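Let the Shops Close at Noon
Opinion, by Romain Pruvost

When I moved to Hinonside, I was angry every day at lunch. The bakery closed, the bank closed, even the post office. In Norgate, where I lived before, everything was open until 20:00 and I thought this was normal life.

Now I am 44 and I defend the closed door. The woman at the bakery eats with her sister. I buy my bread at eleven, and I have not suffered from it. People say the town loses money. Maybe it does, a little. I think we can pay this price.
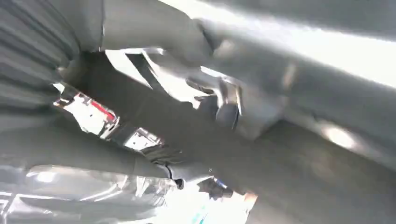 2 min read

Some readers will answer that they work far away and cannot come before noon. They are right, and for them I would ask one late evening in the week.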